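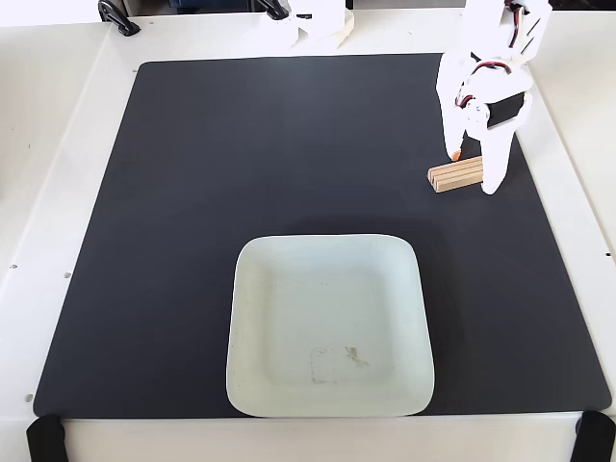
Eating at the table again

6/16/26

For most of last winter I ate dinner standing up. I would heat something, lean against the counter, and finish it in six minutes while reading my phone. Then in February my cousin Lina Hijazi stayed with me for two weeks between apartments, and she doesn't eat standing up. She set the table every night, and I sat down because it would have been rude not to.

After she left I kept doing it. I'm writing down what changed, mostly so I can look back at it later.

The first thing was the table itself. It had become the place for mail, keys, batteries and a lamp I meant to fix. I took everything off and put the mail in a shoebox by the front door. The lamp went to Bilal Hourani downstairs, who fixed it and kept it.

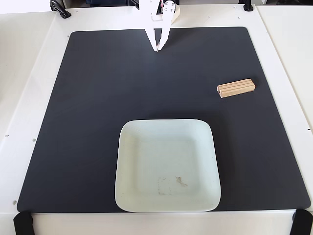 The second thing was cooking enough to make sitting down worth it. I don't cook anything hard. Lentils and rice, eggs with tomatoes, chicken thighs in the oven with lemon. Lina's mother, Siham, gave me her lentil recipe over the phone, and it has no amounts in it at all. She said to add water until it looks right. My first pot was soup. The next one was fine, and I've made it most weeks since.

I also had to stop buying lunch so late in the day. When I ate a sandwich at three, I wasn't hungry at seven, and then I was very hungry at ten. Now I eat at noon even if I'm in the middle of something.

I did look at my spending. In the three months before February I spent $1,882 on takeout and delivery. In the three months after, it was $735. I didn't set a budget. Some of that money went to groceries, so the savings are smaller than they look, and I haven't worked out by how much.

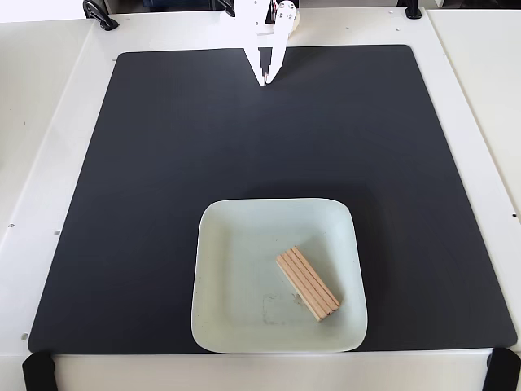
The phone was the hardest part. I tried leaving it in my coat, but I would get up to check it and the food would get cold. What worked was the radio. I put on the evening news or a ball game at low volume and let it run. I know some people would say that's still a distraction. It doesn't bother me.

Eating alone at a table felt strange for the first couple of weeks – more alone than eating at the counter had. I don't have a fix for that. It wore off.

I've had people over a few times since then. Justinas Urbonaitė came by with a loaf of dark bread and stayed until midnight. Sawsan Majali brought her own chair, which was smart, as I only own 2. 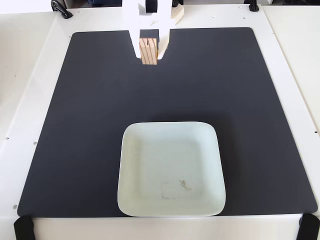
I still miss nights. If I get home late I'll have cereal on the couch and go to bed. I used to count that as failing and then skip the next night too. Now I just set the table again the next day.

Lina has her own place across town now and wants me there for dinner next week. I said I'd bring the lentils.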